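## Section 7. Setting up the Idska countertop dishwasher

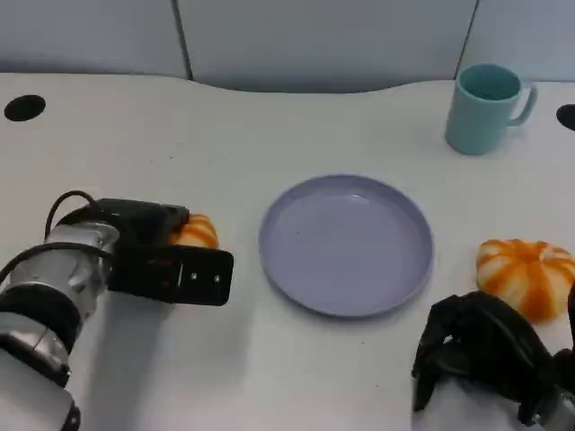

Read this section before you throw away the box. The carton says the Idska is ready to wash in ten minutes. I have set up two of them, and neither was close. Set aside an afternoon, and don't start with a sink full of dishes you need by dinner.

These instructions replace the folded sheet that comes in the door. The sheet covers three different models and never says which drawing belongs to which, and the Ganumel hose kit has its own leaflet that disagrees with it on the direction of the washer. Where they differ, follow the steps below.

### 7.1 Before you begin

You need:

- the dishwasher, with both racks taken out
- the inlet hose and the drain hose
- the Ganumel faucet adapter (sold separately, whatever the store tells you)
- an adjustable wrench and a dry rag
- a level, or a phone app you trust more than I trust mine
- a bucket

Check that the faucet has threads on the inside or outside of the spout once the aerator is off. Pull-out sprayer faucets won't take the adapter. The leaflet calls it "universal." It fits the two most common thread sizes and that's all.

**Caution:** The machine must have its own grounded outlet. Do not use an extension cord or a power strip, including the kind labeled "heavy duty."

### 7.2 Placing the machine

1. Clear a spot within reach of both the faucet and the outlet. Measure with the hoses in your hand. The hose length printed on the box seems to include the fittings.
2. Lift the machine from the bottom with a second person. The grips molded into the sides are shallow and I wouldn't put much faith in them.
3. Leave a gap behind it wide enough for your hand. The hoses kink if you push the back against the wall.
4. Open the door all the way. If it hits the faucet, move the machine now.
5. Level it front to back, then side to side, by turning the feet. Check again with the door open.

**Note:** The feet are hard plastic and slide on a smooth surface. The stick-on pads in the parts bag help for a month or so. A thin rubber mat works better and costs very little.

### 7.3 Connecting the water

1. Unscrew the aerator from the faucet. Keep it and its washer in a bag taped to this manual.
2. Put the adapter washer in with the flat side up, toward the faucet. The Ganumel leaflet shows it upside down.
3. Screw the adapter on by hand, then give it a quarter turn with the wrench over the rag. Stop there.
4. Push the inlet hose onto the adapter until it clicks. Tug it. If it comes off, it never clicked.
5. Hang the drain hose over the edge of the sink with the hook, and tie it to the faucet base. The hook will not hold it alone when the pump starts.
6. Turn the water on slowly and watch the joint for two full minutes.

**Caution:** Never leave the faucet open when the machine isn't running. The leak guard in the base is advertised as a full shutoff. It sounds an alarm and stops the pump. It cannot close your faucet.

### 7.4 First run

Run the machine empty once. The factory tests each unit with water and some of it is still in there.

1. Fill the salt tank if your water is hard. Doltville city water is, so if you live there, don't skip this. Use coarse dishwasher salt only.
2. Put the bucket under the drain hose so you can see what comes out.
3. Select Normal and press Start. A loud knock in the first minute is the inlet valve.
4. When the cycle ends, wipe the bottom of the tub and check the filter for bits of packing foam.

The display counts down from the time it hopes to take. It then pauses, often at 10, while the heater catches up.

### 7.5 Loading

The claimed capacity assumes place settings with very flat plates. Deep bowls cut it almost in half. Face plates toward the center, keep tall handles clear of the upper arm, and spin both arms by hand before you close the door.

**Note:** The Quick cycle is fine for glasses. I have yet to see it get dried egg off anything.

### 7.6 If it doesn't start

| Display | Meaning | What to do |
|---|---|---|
| E2 | No water coming in | Open the faucet, straighten the hose |
| E7 | Not draining | Clean the filter, lower the drain hose |
| 207 | Not listed by the maker | Unplug, wait ten minutes, try again |

If 207 comes back after the second try, stop and call for service. The online help page suggests a "soft reset," but the button it describes isn't on this model.

Đinh, May 11, 2026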